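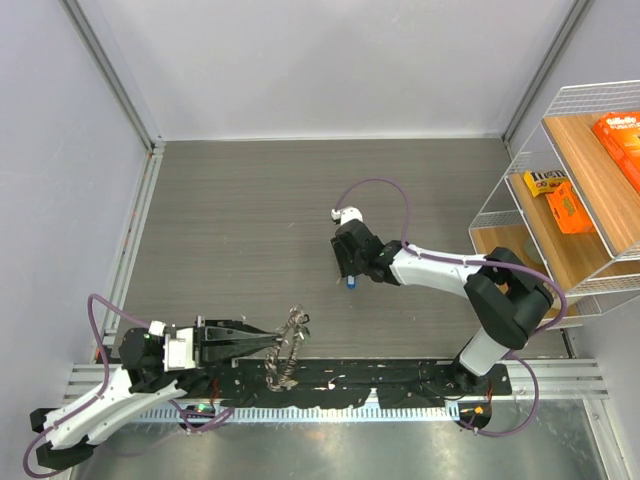
Tresine library to close for repairs until August

The public library in Tresine will shut for 10 weeks so that its roof can be repaired and the heating replaced. The building on Leone Street is due to open again in August, in time for the children's summer reading scheme.

Water has been getting in above the local history room since the winter before last. Buckets were put out at first, and then one end of the room was roped off when part of the ceiling came down overnight. A survey found that the lead along the rear gutter had split in several places and that the timbers beneath it had begun to rot.

The work has been given to Kovik, a building firm based in Wondov which repaired the roof of the covered market there. Scaffolding will go up along the back of the library first and then on the Leone Street side, where the pavement will be narrowed. The two parking bays nearest the entrance will be out of use for the whole period, including the disabled bay. A temporary disabled bay will be marked out opposite the chemist's.

While the library is closed, a smaller service will run from the old ticket office at the railway station. It will open from 10am and will have room for more than 3,000 books, mostly fiction, large print and picture books. There will be two computers and a printer. Photocopying will not be available, and there is no public toilet apart from the one on the platform, which is locked in the evening.

Readers can borrow up to 30 books each from the main building in the last fortnight before it closes, instead of the usual limit. Anything taken out in that time will not be due back until the library reopens. No fines will be charged on items already on loan, and books can be returned to the station or to the branch in Wondov. The drop box in the library wall will be sealed on the last day, and people are asked not to leave books on the steps.

Requests for titles held in store can still be made, but they will take longer than usual. The stock is being moved to a warehouse outside the town and a van will collect from it once a week.

Some groups that meet in the library have had to find somewhere else. The toddlers' rhyme time moves to the Methodist hall at its normal hour. The chess club will play in the back room of the Leone Arms, and the knitting circle has decided to take a break until the building is ready. The family history group will not meet, as the parish registers and old newspapers it uses are going into store with everything else. The newspapers will be kept in a dry room and checked for damp before they come back.

The heating is the second part of the job. The present boiler is 5 years past the age at which it was meant to be replaced, and the reading room was closed on several mornings last winter when it failed to start. New radiators will be fitted on both floors and the pipes in the entrance hall will be boxed in. The old cast iron radiators in the reading room will be kept, cleaned and put back, after a number of readers wrote in asking for them to stay.

There are no plans to change the opening hours when the library returns, although the front desk will be moved nearer to the door. A new carpet is being laid in the children's section. The lift is not part of this contract - it was last overhauled when the upper floor was rewired - and the ramp at the side entrance will stay as it is.

Delivery to readers who cannot leave home will carry on as normal during the closure. Anyone who would like to be added to the round can ask at the desk now or at the station once the service has moved. Library cards do not need to be renewed, and cards that run out during the closure will be extended until the building opens again.

Contact the newsdesk | Corrections | Privacy | © Tresine and Wondov News. All rights reserved. | Back to top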